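Product Recalls Should Reach the People Who Bought the Product

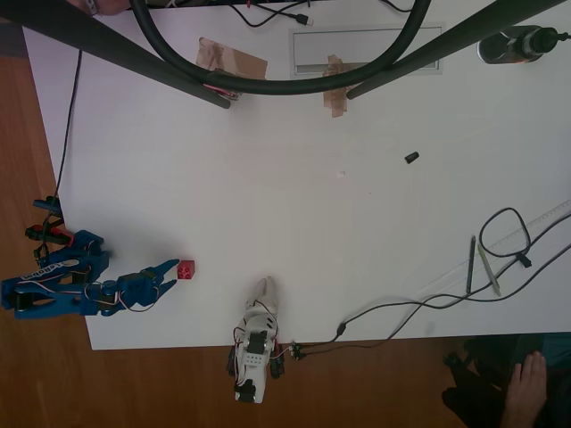
A small red toy brick on a white tabletop, beside a blue robotic arm.

By Shobha Thevar

In February the Collthorpe Office of Trading Standards published its list of goods withdrawn from sale over the previous year. It contained 171 entries. For most of them, the public notice consisted of one paragraph on the Office's website and a printed sheet sent to registered retailers.

A retailer who receives such a sheet can clear a shelf within the hour. The household that bought the same heater in the autumn receives nothing. Under the present rules, a seller must stop selling a recalled item but is under no duty to contact past buyers, even where it holds their addresses for marketing purposes.

The case of the Jokby extension cord shows the result. Some 700 were sold in Watgate before the withdrawal. According to the importer's own return, eight came back. The remainder are presumably still in kitchens and workshops, and the file has been marked closed.

Damián Garrido, writing for the retail association, has argued that direct notice would place an unfair cost on small shops. The concern deserves an answer. A shop that keeps no customer records should not be made to start. Where records exist, however, a short message costs very little, and the importer, who brought the goods into the market, should bear the expense.

The Office should also change what it measures. Its annual report counts items removed from sale. It should state, for each recall, how many units were sold and how many were recovered, and it should keep a file open until the importer has shown reasonable efforts to reach buyers.

The Troncoso review of consumer law is accepting written comments on its draft. Section 8, on notices, is at present two sentences long. It should be rewritten before the draft goes any further.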